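Flundus two-arm rental from Vomside: review after 19 days

Rating: 3.5 out of 5
Price paid: $1,952 for the rental, delivery and pickup included

We make and repair molded covers and short-run plastic parts in Erkbridge, and most of the handling is done by people standing at tables. The jobs we wanted help with are dull ones. Pick up a curved shell, turn it over, set it down the right way around. Move small hardware from one shelf to another. A fixed arm with a suction cup would do some of that, but our parts change every few weeks and the curved ones don't take suction well.

Vomside rents out the Flundus as a complete package: the two-arm robot, a set of fingered hands, a set of soft ribbed grippers, cameras, the teaching software and a day of setup. You can also buy it. I won't quote the purchase price, which depends on what you add and was quoted to us two different ways in the same week. This review covers the rental only.

What arrived

The robot came assembled. The hands and grippers came separately, along with the cables, the sleeves for the arms and a printed manual that is better than most. Keegan Tawhiri from Vomside did the setup with us on a Friday, starting at 8 a.m. He had it powered up and moving by mid-morning, and the rest of the day went to camera alignment and teaching two of us how to run it. Vomside asks for an open area of floor and a couple of outlets. Carpet is fine, according to the manual, and we had no trouble with it.

The tables and shelves are up to you. Ours are yellow-topped, and that caused the first small problem. The camera settings out of the box were tuned for a pale surface, and the software kept asking us to confirm where the edge of the table was. Keegan changed a color setting and it stopped. The manual covers this on its last page, where I would never have looked.

The fingered hands

These are the headline item, and they take up most of the brochure. Each finger is a chain of open segments with a rubbery pad at the tip. The pads are good. They grip smooth plastic without marking it, they wipe clean, and they pull off for replacement without tools. I'd like a spare set included at this price.

The open joints are a mixed blessing. You can see what is going on inside them, and you can blow dust out with a can of air. Dust also gets in. Grit from our trimming station found its way into one finger in the first week and it started to move in small steps. Cleaning fixed it. If your shop is dirtier than ours, ask Vomside about a glove.

The sleeves do a decent job of keeping cables and wrist hardware from snagging on table edges. They bunch up toward the hand when the arm is pointed down for long stretches, so check them before a long job. A strap or a snap at the cuff would sort it out.

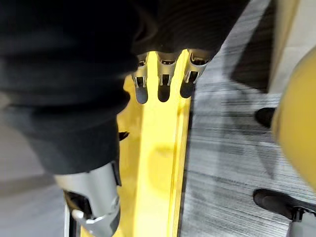
Fingertips down over the yellow strip, with dark fabric gathered above the hand.

Reach is fine for a table of normal depth. The arms will go down to a lower shelf, but you have to pay attention to where the thumb ends up. It's a big piece compared with the fingers, and the software's collision warning treats the hand as a simple block. That means it warns you too early when the hand is open and, on a few occasions, too late when the thumb is swung out. We bumped a shelf lip twice. No damage either time, and the arm stops and backs off by itself when it meets resistance.

Teaching it a job

You teach the robot by moving it through the task while the cameras record, then cleaning up the recording on a laptop. Brittany Cormier runs our finishing area and did most of the teaching. She had used a label printer and a CNC router before this, no robots. Her first working job took 40 minutes from start to first unassisted run: pick up a shell from the upper shelf, put it on the box top, let go, return. The later ones went faster.

The software is called Au. It's laid out in plain steps and the words make sense. You get a list of moves down one side and the camera view on the other, and you can drag a move earlier or later. Undo works. What's missing is any way to copy one part of a job into another, so if you have a good pickup motion and want to use it in five jobs, you teach it five times. Keegan told us this is being worked on. I've reviewed enough equipment to give no credit for things being worked on.

Two other complaints about Au. It logs you out after a stretch of no activity, even while a job is running. The job carries on, but you have to log back in to pause it from the laptop. The red stop button on the robot always works, and that is the one we used. Also, the job names are limited to nine characters, and we ended up with names like SHELL_LB2 that only Brittany can read.

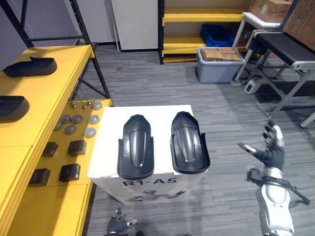 Two curved shells on the R1-A5 box, with discs, pins and square blocks laid out on the shelf at left.

Small parts

We set out a range of small hardware on the shelf: flat discs, short pins standing up, little square blocks. The discs were the easiest with the fingered hands, provided there was space around them. Set close together, the fingers pushed a neighbor out of line as they closed, and the next pick was off. Spreading them out cured that and cost us shelf space.

The blocks were fine. The pins were not, at least at first. The hand could pinch one by the shaft, but it knocked it over about as often as it picked it up. Slowing the approach to the lowest setting helped a good deal, to the point that I'd trust it on pins in a tray with someone nearby, though not overnight. Vomside's brochure says "handles small hardware" with no small print. I would have liked some.

The ribbed grippers

I expected these to be the backup set. By the second week they were on the robot most of the time. They flex along the part as they close, which suits rounded shells with no flat face to hold on to, and they need less exact aim than the fingers do. For turning a shell from one side to the other with both arms, they were clearly the better choice. One arm takes the narrow end from below and the other holds an edge, and with a little practice at the teaching stage you get a steady hold.

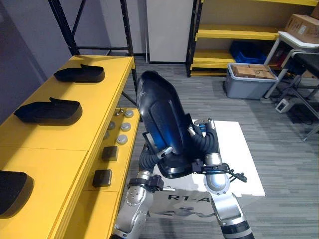
Swapping between the two sets is a screwdriver job. The screws are small and there are more of them than I'd like, so keep a magnetic dish on the table. After the swap you run a short calibration, where the arm touches off against a block you clamp down. Brittany got the whole change down to a coffee break. The first time, with the manual open, it took us most of an hour.

Watch the cable at the wrist. It's coiled and has some slack in it, and on wide moves it can swing into the work. We held it back with a strip of hook-and-loop tape and had no more trouble. For a rental at this price, a proper clip should be in the box.

With thin edges, go easy on the force. The default grip is too strong for anything that flaps or bends, and the slider in Au has no units on it, just a bar. We ran ours low on everything except the heavier soles. Write down what worked, with a drawing of where the bar was, or you'll be guessing next time.

Glossy parts

Dark glossy plastic is hard on cameras in general and the Flundus is no exception. Under our ceiling lights the highlights moved as a part was turned, and the software sometimes read a highlight as an edge. Matte parts gave no trouble. Turning off the one light directly over the table helped more than any setting did. If your parts are shiny, make that your test during setup day, while the Vomside person is still in the building and can see it for himself.

Noise, power, upkeep

It's quiet. You can talk at normal volume next to it. We ran it from ordinary outlets and never tripped anything. Upkeep came to wiping the pads, blowing out the finger joints and checking the wrist screws on Monday mornings. One screw had backed out a half turn by the end, and a dab of thread locker would be a good idea if Vomside allows it.

Support was good. I called three times and got a person each time, twice Keegan himself. He answered the question I asked and didn't try to sell me the purchase plan until pickup day.

What I'd want changed

A copy function in Au comes first. After that, numbers on the force slider, a cable clip and a second set of fingertip pads. The hand swap could stand to be simpler, though I understand that one is harder to fix.

Who should rent it

Shops with parts that change often, medium in size, in no great hurry. It's slower than a person at every job we gave it, and what you get in return is that it keeps going through lunch. If you have one part and a lot of them, buy a fixed machine. If you mostly handle tiny hardware, ask Vomside for a trial with your own pins and screws before you pay for anything.

We've booked it again for May, with the ribbed grippers only. Vomside took a little off the price for leaving the hands out, and you have to ask for that. It isn't on the rate sheet.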